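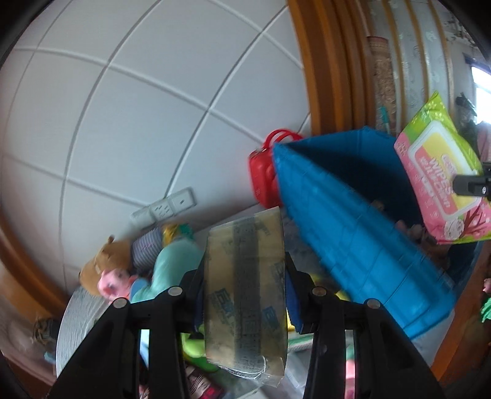 4장. 집안 정리 작업: 수동 그리퍼로 시범하기

4.1 이 장을 읽기 전에

이 장은 Sasura 수동 그리퍼를 손에 들고 정리 작업의 시범을 만드는 방법을 설명합니다. 시범 데이터는 나중에 Narnent 로봇 팔의 학습에 사용됩니다. 그리퍼의 조립과 충전은 2장, 기록 프로그램의 설치는 3장에 있습니다. 두 장을 아직 끝내지 않으신 분은 먼저 끝내고 돌아와 주십시오.

사용자께서 가장 많이 하시는 질문은 "그래서 로봇이 우리 집 정리를 할 수 있습니까?"입니다. 현재 버전의 대답은 "일부는 할 수 있습니다"입니다. 단단하고 모양이 일정한 물건 한 개를 집어서 입구가 넓은 바구니에 넣는 일은 비교적 잘합니다. 여러 물건이 겹쳐 있는 곳에서 필요한 것만 꺼내는 일은 아직 사람의 도움이 필요합니다. 자세한 결과는 4.5에 적었습니다.

4.2 작업 장소 준비

1. 방 한쪽을 작업 구역으로 정합니다. 벽에 가까운 바닥도 괜찮습니다.
2. 입구가 넓은 플라스틱 바구니를 한 개 놓습니다. 바구니가 기울어져 있어도 시범은 가능하지만, 시범 중간에 위치를 바꾸지 마십시오.
3. 정리할 물건을 평소에 있는 그대로 둡니다. 인형, 장난감, 물티슈, 포장용 테이프 같은 것이 섞여 있어도 됩니다. 시범을 위하여 미리 예쁘게 줄을 세우면 학습에 도움이 적습니다.
4. 유리, 칼, 약, 뜨거운 물건은 작업 구역에서 치웁니다.
5. 창문 빛이 강하면 커튼을 반쯤 닫습니다.

주의: 작업 구역의 벽에 콘센트가 있으면 금속 물건을 그 앞에서 집지 마십시오. 어린이가 있는 집에서는 시범을 하는 동안 어린이가 구역 안으로 들어오지 않게 해 주십시오.

4.3 물건 집기

1. 그리퍼 손잡이를 잡고 기록 버튼을 2초 동안 누릅니다. 짧은 소리가 나면 기록이 시작된 것입니다.
2. 손가락 두 개를 물건보다 조금 넓게 벌립니다.
3. 물건 쪽으로 천천히 다가갑니다. 평소에 손으로 하는 속도의 절반 정도가 좋습니다.
4. 손가락 패드가 물건의 양쪽 옆면에 같이 닿도록 방향을 맞춥니다. 한쪽만 먼저 닿으면 물건이 돌아갑니다.
5. 손잡이를 부드럽게 쥐어 물건을 잡고, 그 상태로 잠깐 멈춥니다.
6. 물건을 위로 들고 바구니 입구까지 옮깁니다.
7. 바구니 안에서 손가락을 벌려 물건을 놓습니다. 높은 곳에서 던지지 마십시오.
8. 기록 버튼을 다시 눌러 마칩니다. 물건 한 개가 기록 한 개입니다.

참고: 투명한 포장용 테이프는 바깥쪽 둥근 면이 미끄럽습니다. 양쪽 옆에서 패드로 누르는 방법이 가장 안정적입니다. 테이프 끝이 풀려 있으면 그 끝이 다른 물건에 붙을 수 있으니, 들어 올릴 때 특별히 천천히 움직여 주십시오. 풀린 끝을 미리 붙여 놓을지는 사용자께서 정하시면 됩니다. 우리는 두 경우의 시범을 모두 받습니다.

참고: 인형처럼 부드러운 물건은 패드가 깊이 들어갑니다. 너무 세게 쥐면 놓을 때 천이 패드에 걸립니다. 몸통의 가운데를 가볍게 잡으십시오.

주의: 관절의 나사 근처에 손가락을 넣지 마십시오. 턱이 닫힐 때 피부가 끼일 수 있습니다.

4.4 기록 확인

1. 기록 프로그램에서 "오늘의 시범"을 엽니다.
2. 각 기록을 처음부터 끝까지 한 번 재생합니다.
3. 물건이 떨어진 기록은 지우지 말고 "실패"로 표시합니다. 실패 기록도 학습에 쓰입니다.
4. 가족의 얼굴이나 편지의 주소가 보이는 기록은 "삭제"를 선택합니다. 삭제한 기록은 서버로 보내지지 않습니다.
5. "보내기"를 누릅니다. 기록이 30개 이상이면 한 번에 보내지 말고 나누어 보내 주십시오.

4.5 로봇은 어디까지 할 수 있습니까

Sekham 시험실에서 Narnent 팔로 물건 한 개 정리를 1,000회 시험하였습니다. 사람의 도움 없이 끝까지 완료한 것은 446회입니다. 절반이 되지 않는 숫자이므로, 우리는 이 제품을 "자동 정리 로봇"이라고 부르지 않습니다.

잘되는 작업
플라스틱 상자와 통을 집는 것. 손잡이가 있는 장난감 가방을 드는 것. 입구가 위로 열린 바구니에 넣는 것.

자주 실패하는 작업
투명하거나 반투명한 물건의 가장자리를 찾는 것. 인형 밑에 깔린 작은 물건을 꺼내는 것. 물티슈처럼 무게가 안에서 움직이는 봉지를 드는 것. 색이 비슷한 물건 두 개를 구별하는 것.

아직 지원하지 않는 작업
옷과 수건을 접는 것. 물건의 주인을 알고 각자의 방으로 나누는 것. 버릴 것과 남길 것을 결정하는 것.

사람은 인형을 옆으로 밀면서 동시에 그 밑의 물건을 봅니다. 로봇은 지금 이 두 가지를 따로 합니다. 그래서 시간이 오래 걸리고, 민 다음에 처음 본 물건의 위치를 다시 찾아야 합니다. 겹친 물건의 시범을 많이 보내 주시면 이 부분의 개선에 직접 사용하겠습니다.

4.6 문제가 있을 때

기록이 시작되지 않음: 버튼을 너무 짧게 눌렀는지 확인합니다.
패드가 미끄러짐: 마른 천으로 패드를 닦습니다. 알코올은 쓰지 마십시오.
패드에 테이프의 접착제가 묻음: Shukla 교체용 패드로 바꿉니다. 칼로 긁으면 표면이 상합니다.
두 손가락의 높이가 다름: 사용을 멈추고 2장의 나사 조정 순서를 따릅니다.

이 장의 내용에 잘못이 있으면 문서 담당 Devendra Gautam에게 알려 주십시오. 장 번호와 단계 번호를 같이 적어 주시면 빨리 고칠 수 있습니다.

최종 수정: 2020년 3월 6일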